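Quiet Corners: what I learned running a lunchtime buddy room
Student project report, Community Inquiry unit
Keyvan Mirzaei, Fadden campus
Submitted 2019-01-18

Skip to: Why I picked this | What I did | What the kids said | Problems | References

Why I picked this

I was the new kid twice before I turned ten, so I had a pretty good idea what I wanted to look at before our teacher had finished handing out the unit outline. Lunch is the long part of the day when you don't know anyone. Classes are fine, you've got a seat and a thing to do, but then the bell goes and you're standing there holding a sandwich and trying to look busy. (I used to re-tie my shoelaces. A lot.)

My question was: if a primary school opens a room at lunch with an older student in it and some stuff to do, do the newer kids use it, and do they end up talking to each other or only to the older student? I had a feeling they'd mostly cling to me, and I was partly right, but I'll get to that.

What I did

Ormsby Primary let me use the spare room beside the library for two terms. The school has 505 students, which was bigger than I'd pictured, and the assistant principal suggested I stick to Years 3 and 4 so I wouldn't get swamped. Good call! We put a notice in the newsletter and I went around to the classes and introduced myself, which was easily the most nervous I got in the whole project.

I kept a notebook with a page for each session. I wrote down what people were doing when I looked up at quarter past and again just before the bell. I didn't write kids' names, only a letter for each regular, and families signed a form before I interviewed anyone. In the end I had nine regulars, plus heaps of others who wandered in when it rained.

The activity the regulars liked best was one I pinched from a program called Derkora, where you pull an object out of a container and the person beside you has to say who it might belong to and why that person would be a good friend. It sounds a bit babyish written down. The Year 4s got really into it though, and there was a long-running saga about a pirate who was allergic to the sea.

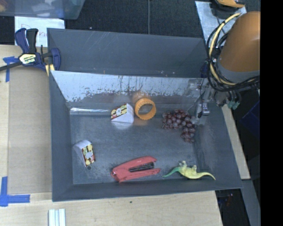 Stapler, grapes, dinosaur and an orange ring, all in the one gray bin.

What surprised me was how much better it went when I stayed out of it. In the early sessions I sat in the circle and every kid told their story to me, as if I was marking it. Around October I started sitting at the side table doing my own homework, and my notes from then on have a lot more "B talking to F" and a lot less "B talking to me". I can't prove that was the reason, because they'd also known each other longer by then, but I'd do it that way from the start if I had another go.

What the kids said

I interviewed the regulars in pairs so it wouldn't feel like being in trouble. I asked what they'd tell a new student about the room. Here are some of the answers, written down as close as I could get:

"You don't have to ask to join in, you just sit down."
"It's good if your friend is away."
"Tell them not to sit on the wobbly chair."
"I used to come every day and now I mostly play handball but I still come sometimes."

I think that last one is my favourite result. I'd been worrying when F stopped turning up, and had written "lost F??" in my notebook, and he'd gone off to play handball with two kids he met in the room.

Problems

Noise, first of all. The library is next door and we had to move the louder games outside. Also, a couple of kids told me the room had got a name as the place for people with no friends, and that stung – I should have invited whole tables of kids in from the beginning so it wasn't seen as somewhere you got sent.

My survey was too long as well. I borrowed most of the questions from the Bustorier belonging scale and didn't trim them, and by the second page some of the Year 3s were colouring in the answer circles to make patterns. I've left the survey numbers out of this report for that reason and used only the interviews and my notes.

If someone takes the room over next year, my notebook template is with the front office at Ormsby, and the key is kept on the hook behind the library desk.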